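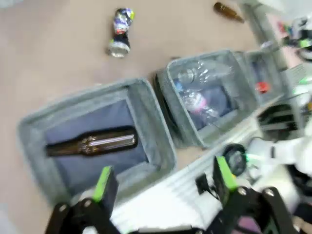
引っ越して最初に覚えたのは、隣の人の顔でも駅までの近道でもなく、ごみの出し方だった。市役所でもらった冊子は表紙を入れて50ページある。前に住んでいた町では一枚の紙を冷蔵庫に貼っておけば済んだので、受け取ったときは観光案内かと思った。うちの台所でも、グレーの布の箱を三つ並べるところまでは誰でもできるのだ。箱の縁がふっくらしていると、なんとなく暮らしが整った気にもなる。ところが、つぶれた缶と茶色の小瓶は、箱の中ではなく床のほうに転がっている。分別というのは、だいたいこの段階で人を試してくる。

冊子の話に戻ると、索引がすごい。「あ」の項にいきなり「油(固めたもの)」「油(固めていないもの)」「油(瓶に入ったまま中身の残っているもの)」と続く。三つ目に該当する人がどれだけいるのか知らないが、わたしは該当した。去年の12月に奮発したクルミ油が、ひとくちぶんだけ残っていたのである。指示は「中身を使い切ってから出してください」。それができる性格なら、そもそもここまで持ち越していない。

仕方がないので、その晩はクルミ油をサラダにかけて食べた。味については書かないでおく。

気合を入れようと、分別用の家具にも手を出した。Birkettというメーカーのスリムなワゴンで、引き出しが三段、キャスターつき。幅が足りるかどうか店で悩み、帰って測ったら足りなかった。冷蔵庫と壁のすき間に入れるつもりが、いまは玄関で傘と手袋を入れられて、まんざらでもない顔をしている。送料が628円かかったことだけ、なぜかいまだに覚えている。本体の値段は忘れた。 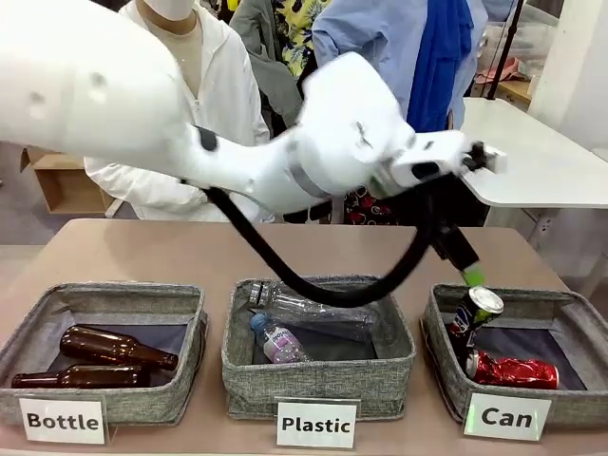 問題は、素材がひとつでないものだ。ジャムの瓶は瓶だが、ふたは金属で、ふたの裏には何やら柔らかい輪がついている。ラベルは紙だと思ってはがすと紙のような別のもので、途中で破れて、糊だけがきれいに残る。お湯につける、酢につける、ドライヤーを当てる。ひととおりやった。資源を大切にするためにお湯を沸かし、電気を使い、酢を減らしているわけで、収支については考えないようにしている。

いちばん手ごわかったのは、Vilevmontという輸入ものの炭酸水だった。瓶は緑で、口のところに白い陶器ふうの栓が針金で留めてある。見た目に惚れて買った。一本320円。飲んだあとで冊子を開いたら、針金は小さな金属、栓は陶器かプラスチックか「素材をご確認のうえ」とある。確認の仕方は載っていない。爪で叩いてみたら、どちらともとれる音がした。

で、どうしたかというと、洗って取ってある。花を一本挿すのにちょうどいい、と自分に言い聞かせて、流しの横に置いた。花はまだ挿していない。同じ理屈で取ってある瓶が、戸棚にもある。Totmontのマスタードの瓶、ふたの合わない蜂蜜の瓶、それから何が入っていたか思い出せない背の高いの。捨て方がわからないものは、人の家では「とっておきたいもの」に昇格するらしい。母の実家の納戸がああなっていた理由が、この歳になってようやく飲み込めた。

収集日の朝のことも書いておく。集積所は坂の下にあり、家から95歩。冬になったらこの歩数を恨むことになると思う。朝の八時までに出すのが決まりで、八時ちょうどに行くと、もうみんな出し終えている。袋の結び目がどれもきっちりしていて、自分の袋だけ寝起きみたいな顔をしているので、そっと後ろのほうに置いて帰る。ごみにまで見栄を張るのかと言われれば、張る。半透明の袋というのは、そういう気持ちにさせるためにできている。
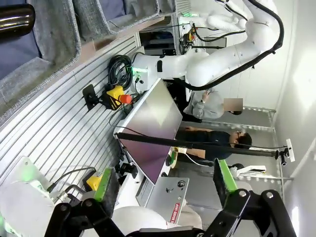

一度だけ、袋が置いていかれたことがある。黄色いシールに「分別が違います」とあり、どこが違うのかは書いていない。持ち帰って台所に新聞紙を敷き、中身を広げて、冊子の50ページを頭から読み直した。犯人は電球だった。Lumenの丸いやつで、ガラスだから瓶の仲間だろうと、雑な連想で入れたのだ。電球は電球で行き先が別にあり、しかも種類によってまた分かれる。シールには何の種類も書いていないのに。

腹は立ったが、シールの字がやけに丁寧だったので、怒りきれなかった。手書きではなく印刷なのだけれど、語尾に「ご協力をお願いいたします」とあると、こちらもつい、はい、と声が出る。台所でひとり返事をしている自分がちょっと嫌だった。

それからは、迷ったものは紙袋に入れて冷蔵庫の脇に置いている。家では「保留」と呼んでいて、いまのところ電池、割れた計量カップ、壊れた折りたたみ傘の骨、例の電球が入っている。冊子によれば、傘の骨は布と分けて出すこと。布のほうはもう見当たらない。

次の収集は缶の番なので、今夜のうちにトマト缶を洗っておく。ふちで指を切らないようにしたい。先月切ったばかりなので。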